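Back from the Gretumdale pageant

My niece entered the Miss Gretumdale pageant this year, and I went along as her driver, sewing helper and holder of bags. I had never been to one before. I told a few people I would write it up, so this is how it went.

The pageant is held every April in the old ballroom at the Farah Hotel. There were 11 contestants. The winner gets a sash, a crown, a year of ribbon cuttings and a place in the regional final in Brakinine. The runner-up gets a smaller crown and takes over if the winner can't finish the year, which I'm told has happened once.

Entry cost $271. That covered the rehearsal, the program book and two tickets. It didn't cover the dress, the shoes, the hair or the hotel. I kept a list on my phone as we went and the total came to $1,420 by the time we got home. The dress was a bit less than half of that, and we bought it used.

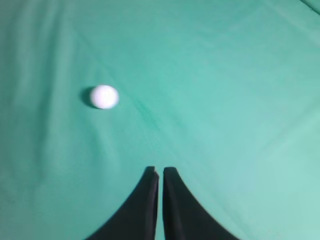
Rehearsal started at 8 in the morning and ran until lunch. Most of it was walking. The contestants learned where to stop, which way to turn and how long to hold still before moving on. The stage had a slight slope toward the front that nobody had mentioned in the packet, so everyone had to get used to it in heels. My niece had practiced in the garage, on flat concrete, and she had to shorten her steps.

After lunch came the interviews, which are closed to families. Each one is five minutes with three judges. She said they asked about her job at the feed store and what she would change about the bus service. She had prepared for questions about world hunger, so the bus question caught her a little off guard, but she rides it every day and had plenty to say.

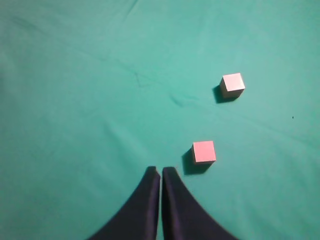
The evening show

Doors opened at 6 and the show started late. The order was opening number, fitness wear, talent, evening gown and then the final question for the top five. Talent took the longest. There were four singers, two dancers, a baton twirler, a poem, a piano piece, a speed painting and my niece, who did a clogging routine. The sound cut out for a few seconds in the middle of hers and she kept going without it.

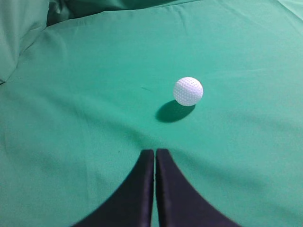

Golf ball on green cloth.

Evening gown counts for 40 percent of the score under the Grurnis system, which the pageant switched to last year. Several of the mothers near me didn't like that and thought the interview should count for more. I don't know enough to have a strong view. It did seem like a lot of weight for a walk that takes under two minutes.

She made the top five and finished fourth. The winner was the piano player, and she was very good. Her final answer was short and clear and she didn't sound like she had memorized it. 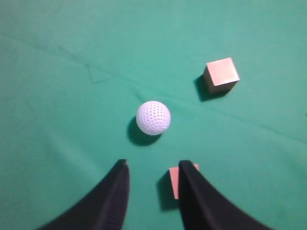 We stayed for the photos, which took almost an hour, and then ate pancakes at the place across from the hotel with her hair still pinned up. She slept most of the way home.

If you are helping someone with their first one, bring a steamer, safety pins and flat shoes for backstage. The dressing room had two mirrors and one outlet. We had an extension cord in the car and ended up lending it to half the room. I still need to get it back.

She is thinking about entering again next April. The dress can be taken in a little at the waist, and I have asked her to find out about the stage at Brakinine in case she gets that far.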